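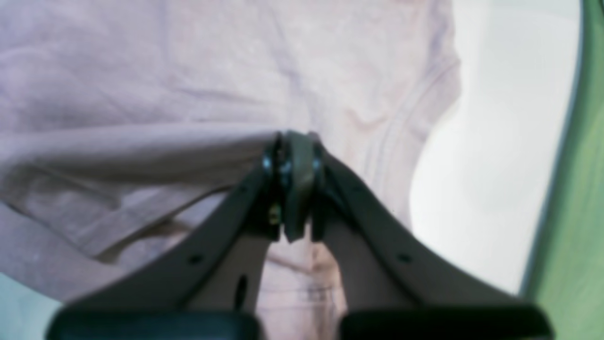 tarn_ferry
Flashcards never did it for me either, so I get why people want something smarter. But the Pekard app is still flashcards. It just picks the order for you.

mossback
It does more than pick the order. You tell it what you used to know, it tests you on a bit of everything, and then it drops what stuck. I had high school German and came back to it 17 years later. Took me 2 months to read the news again.

tarn_ferry
Read the news, sure. Can you talk? My beef with all of these is that tapping the right word out of four is a different skill from coming up with it yourself while a person is waiting.

quillon88
I did the free trial and I'm with tarn. It told me I had "recovered" over 100 words. I covered the screen and tried to say them out loud and got maybe a third. Who decides what recovered means? The people selling the subscription.
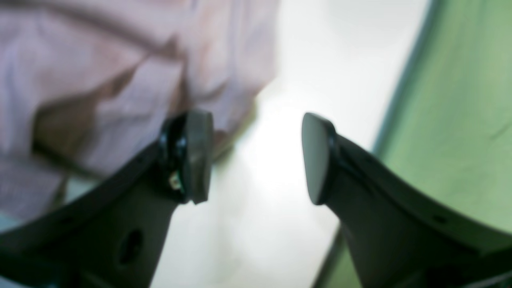 And the word list is odd. Mine was full of hotel and airport stuff. I already had that. What I lost was kitchen words, tools, the things you say to a kid. I wrote to support and got a canned reply.

mossback
You can load your own list. It's under settings, kind of buried.

quillon88
Then I'm paying them so I can type in my own flashcards.

lowwater
Has anyone tried the evening conversation group in Jinasdale? Free, meets at 7, two tables of French and one of German when I went. Pretty rough the first night but words came back that I hadn't thought of in years. 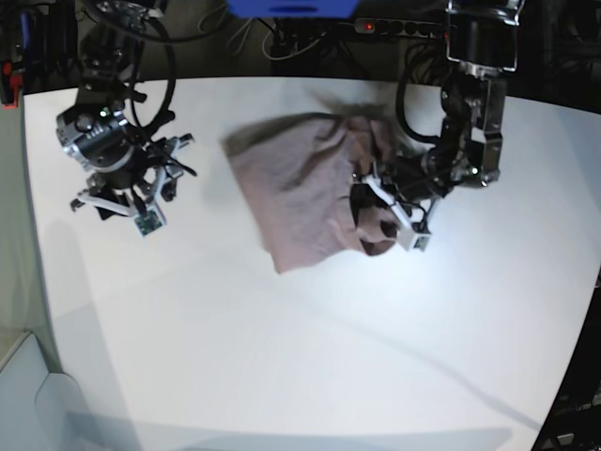
pell_mell
Went twice. The French side is good if you can already keep up. If you can't, two loud people do all the talking and you nod for an hour. I wouldn't call that practice.

lowwater
Fair, that was a problem at the German table too. Sit at the far end.

mossback
I still say do both. The app for the words, the group for your mouth.

tarn_ferry
Maybe. I'd want to see someone quit the app for six months and then get tested. Until then I'm keeping my card.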